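Print this message | E-mail this message to a friend

This site uses cookies to keep you logged in to the list archive. By continuing to read you accept them.

Subject: Re: [cell-maint] Right gripper loses cloth after pad change
Date: Oct 31, 2023
From: Grallgate maintenance desk

The earlier message said:

> We run a two-arm unit on bed linen at the Sorrentino site. In September
> we replaced the fingertip pads on both grippers. The left side is fine.
> The right side picks up a cloth, lifts it, and then lets it creep out of
> the fingers when the arm moves sideways. Grip force in the software is
> the same on both sides. We have swapped the pads again and got the same
> result. Raising the force stops the creep but the drive gets warm and
> goes into limit after a few picks. Is this a pad problem or a drive
> problem? Also, does anyone have a sensible order for setting the unit up
> again after it has been moved to another room?

Probably neither pad nor drive. We had the same symptom on our unit and spent too long on the force setting. The cause was the zero position of the fingers.

When the pads come off, most people close the gripper by hand to get at the screws. On our version the controller keeps the old closed position as its zero. If the new pads are thicker than the worn ones, the fingers meet early, the controller still thinks there is travel left, and it pushes against the pads until it reaches the current limit. If they are thinner, the controller reports closed while there is still a gap at the tips. A single layer of sheet then sits in the gap with almost no load on it. Folded cloth holds, flat cloth slides. Check which of the two you have before touching anything else.

The procedure we use now:

Power the arm down at the base, wait for the wrist to go limp, and support it. Fit the pads dry, with no thread lock on the pad screws. Tighten both sides evenly and look along the fingers from the side. The tips should touch first, with a very slight opening toward the root. If the root touches first, the pad is seated on a burr or on old adhesive.

Power up, open the menu for the end effector, and run the close routine with nothing between the fingers. Save the result as zero. Run it again four times without saving and compare the readings. They should agree to within the last digit. If they drift in one direction, a pad is still settling. Leave the gripper closed under light load for five minutes and repeat.

Then test on cloth. A metal gauge tells you little here. Use the cloth the cell is meant to handle, take one end, lift, and let the rest stay bunched on the bed. That gives a load that changes as the heap pulls out, and a marginal grip shows up there well before it shows up on a small sample. 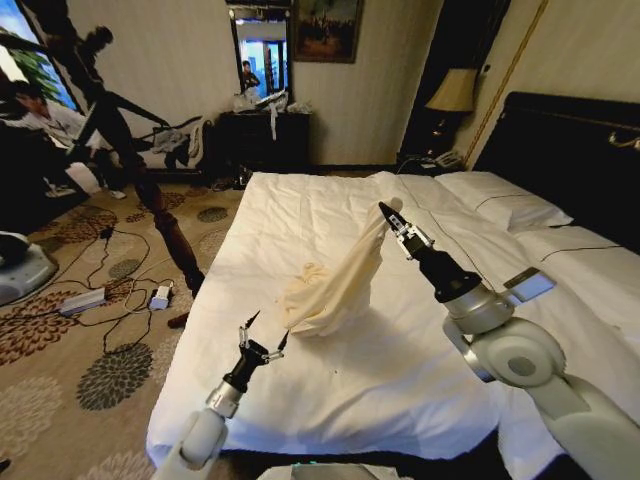
Watch the tips during the sideways part of the move and ignore the force plot for the first few runs. If the cloth edge stays where it was gripped, go back to your normal force value and repeat at normal speed. If it creeps, look at the angle of the wrist before you add force. With the fingers pointing steeply down, the cloth pulls straight along the pads. Tilting the wrist so that the cloth wraps slightly over the lower tip made more difference for us than any force setting. We ended up using a lower value than before the pad change.

Your warm drive fits the case where the fingers meet early, but the creep fits the gap. You may have one of each, if the pads were swapped a second time from another batch. The pads Takia sent us came in two thicknesses under one part number. Measure them with a caliper and keep pairs together. We now write the thickness on the bag.

On moving the unit between rooms, our order is as follows. It is not from the manual.

1. Place the base and lock it. On carpet, let it stand loaded for a while and check level again. Thick carpet gives, and ours settled roughly 4 mm on one side.

2. Run the cables last, but decide on their route first. Keep them out of the space the base or the operator's feet need. If a power strip has to lie on the floor, put it where it can be reached without leaning under an arm.

3. Jog each arm by hand control to its outer limits at low speed. Headboards and wall fittings are the usual trouble. A lamp beside the bed is easy to miss with the elbow, as you will be looking at the gripper.

4. Check whatever is mounted on the wrist for tightness and angle. A small turn of a wrist-mounted part will spoil the hand calibration, and it is hard to see by eye.

5. Set the mattress height. Touch down with closed fingers at low force near the foot, in the middle, and near the pillows. A soft mattress will not give one height, so we store all of them and let the Gelleo script fill in between.

6. Only then redo the finger zero and the cloth test.

We used to do step 6 first and lost the zero more than once when an arm was bumped during placement - the gripper took the knock and nothing in the log showed it.

One open point from our side. After a long idle period the first close command of the day reads slightly short, then the rest are normal. We suspect grease in the finger drive. At present we cycle the gripper a few times before work and discard those readings. If anybody has opened one of these drives and changed the grease, I would like to know the type and how much was in there from the factory.

If you post your two pad measurements and the raw close readings, left and right, I can compare them with ours.

Grallgate maintenance desk

Print this message | E-mail this message to a friend

Get the list digest by e-mail. Enter your address to subscribe to the newsletter. You can unsubscribe at any time.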